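## 4. Restocking the drinks shelves

Right, this is the job I get asked about most, so I've written it out the way I do it myself — Lensa Mamo does it in a different order and hers comes out fine too.

1. Fetch a blue wire basket and stand it on the floor by the unit. I don't carry more than 13 bottles in one, my back won't have it!
2. Start with the middle shelf. Slide the back row against the wall first, then bring one or two forward towards the rail.
3. Keep red-capped cola to the left of the divider and blue-capped cola to the right.
4. Stand up anything that's lying on its side, and check the cap's tight while you've got hold of it.
5. Do the top shelf last. Go gently over the seam where the two sections meet — a bottle will wobble there if you drag it.

**Note:** leave the bottom shelf until the February delivery is in.

**Caution:** don't lean on the price rails. I've refitted one twice and it's a fiddly business.
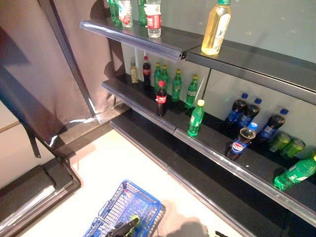
*Fig. 4: Middle shelf before tidying, two green bottles still on their sides at the right.*

6. Put the basket back by the door and tell Delali Ansah what's running low.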